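Keeping the old office machines going

Kamrul Begum has run Patwary, a small repair and resale business for office computers, for 11 years. Most of the stock arrives when firms clear out their desks, and most of it leaves again within a month.

"People think we want the newest stuff," he says. "We don't. A plain tower from a big office is the best thing you can get. It was made so that somebody in a hurry could fix it."

He took 105 machines in the last large batch, which came from an insurance office that was moving to laptops. Of those, 89 went back out in working order. The rest were kept for parts.

The first job is always the drives. Nothing gets tested, cleaned or priced until the old storage has been taken out and logged. Begum is strict on this point. He once bought a job lot at auction and found a dentist's whole appointment book on one of the disks.

"I rang them up. They were very embarrassed, and so was I," he says. "After that I wrote the rule on the wall. Drives out first, then you can have your tea."

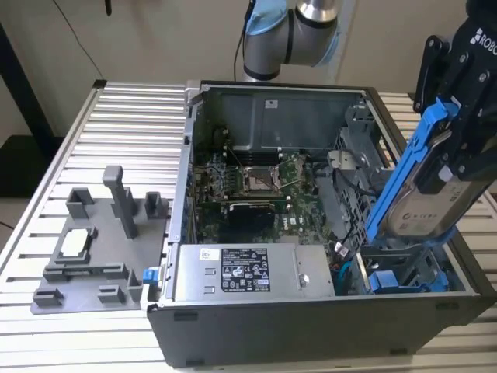

A hard disk in its blue caddy, above the drive cage.

Disks that pass a health check are wiped and the customer gets a printed record. Disks that fail go to a shredding firm, Vukus, which collects every six weeks or so. He used to drill them himself in the yard but gave it up – the noise upset next door's dog.

Prices have been harder to get right. Begum sells to schools, charities and a few home users, and he says the home users ask the most questions. They want to know how long a second-hand computer will last. He tells them he offers a 6 month guarantee and that he has seen plenty go on for years after that, but he won't promise it.

"If it's for letters and email, buy the cheap one," he says. "I've talked more people down than up."
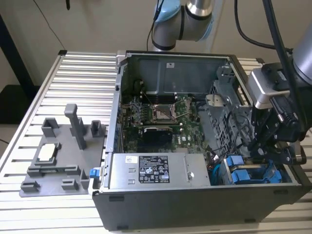 Sadia, who bought two towers last December, thought the guarantee was too short and said she would gladly have paid extra for a full year. Begum has heard this before. He is looking at a longer cover, though he wants to see another winter's returns before he puts a price on it.

He has no plans for a bigger shop. The rent on the present one is fair, the van fits by the door and he can walk home for lunch.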